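Hand-drawn loops on old hardware — what frame rate, what paper?
Started by wingsze_c in Makers & Moving Pictures
January — 4 min read

wingsze_c
Right, need opinions before I order card. Building a flip-style viewer, crank on the side, drum of printed cards, you turn it and the drawing moves. It's for the Pendeta show and they want something people can put their hands on. My loop is 233 cards at the moment, which is too many, the drum is already fat as a loaf. Do I cut drawings or cut card weight? Dernden sell a thin matt stock but it curls. Also there's a screen version running next to it off an old tower, so the two have to sort of match in speed. That half I'm less worried about.
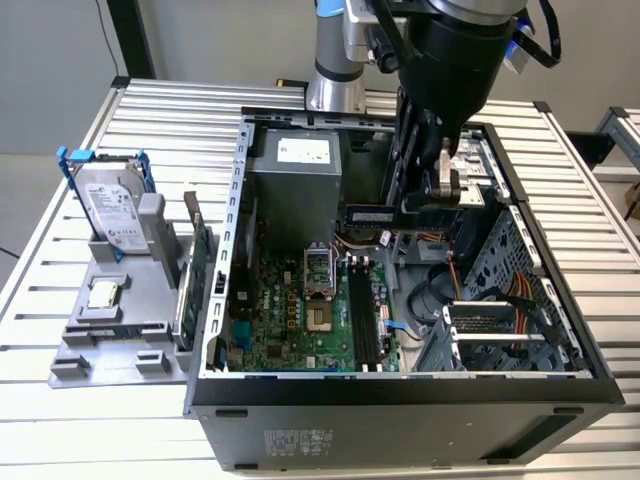

The Dell tower, side panel off.

Anyway. Card first. Anyone used thin stock on a hand crank and lived?

pruvham_paul
Cut drawings. Every time. 233 is a film, not a loop. Mine's got 197 and I wish I'd stopped way before that, people get bored turning the handle and walk off halfway through the good bit.

tinlid
Disagree with Paul. The length isn't the problem, the start is. If the first few cards don't do anything nobody keeps turning. Put your best movement up front and you can have as many as the drum will hold.

pruvham_paul
the drum won't hold them though, that's literally her question

tinlid
Then bigger drum

wingsze_c
Can't go bigger, the box is made. Walnut, glued, done. Wing-sze Cheung's law of always making the box first.

How are people stopping curl? I tried leaving a stack under books overnight and it came out flat, then curled again by teatime.

mdonnelly
Grain direction. Are you cutting all the cards the same way off the sheet? If some are long grain and some are short they'll fight each other and you get that horrible clatter where two or three drop together. Cut them all so the grain runs up and down from the hub. Wastes paper but there you go. Ink matters too, heavy solid black on one side will pull a thin card into a spoon.
— Maxine

wingsze_c
Oh that'll be it. I was turning the template round to fit more on a sheet. Clever me. And yes loads of solid black, it's a night drawing, a fox going over a wall.

Re matching the screen — I timed myself cranking and I'm all over the place, quick at the start then slower. So the screen one looks wrong next to it whatever I set it to. Thinking I let the crank drive the screen, a little sensor on the shaft, one pulse per card. Then they can't drift.
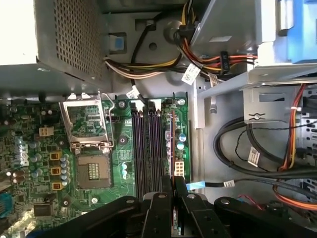

tinlid reckons the sensor is a mistake. Two things showing exactly the same drawing at exactly the same moment, why would anyone look at both? Let them drift. Have the screen go backwards when the paper goes forwards, or hold on one drawing for ages. The clever sync bit will be invisible to anyone who didn't build it.

mdonnelly
I like them locked. You feel it in your hand and see it big on the wall, that's the whole pleasure. Drifting just looks broken to most visitors, and then somebody tells the front desk.

pruvham_paul
with Maxine on this one. Kong had a piece with two loops out of step and I stood there thinking it had crashed. Was apparently the point

tinlid
It WAS the point and it was great

wingsze_c
OK OK. Could put a switch on it. Probably won't.

Update for anyone still reading. Recut a test batch with the grain all one way, only a short run, and it's so much better, proper purr when you turn it instead of a clatter. Lightened the sky to a grey wash as well so less ink. Fox still reads fine.
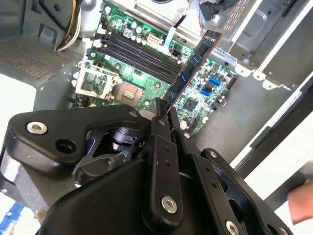
Also took Paul's advice in the end and went through with a pencil. Lost the whole bit where the fox looks back, which hurt, but the jump lands sooner. Next question is the hub. I've got the cards slotted into a wooden one and the slots are wearing already, just from me testing. Its soft wood, my fault. Brass is 533 quid from the place I asked, which, no.

mdonnelly
Don't do brass. Acrylic discs with slots, clamp the cards between. Mine did 5 shows and the slots are still tight.

tinlid
Acrylic squeaks

mdonnelly
Candle wax.

wingsze_c
Will try acrylic, ta both. Anyone know a cutter who'll do a one-off without a massive minimum order?

pruvham_paul
pm'd you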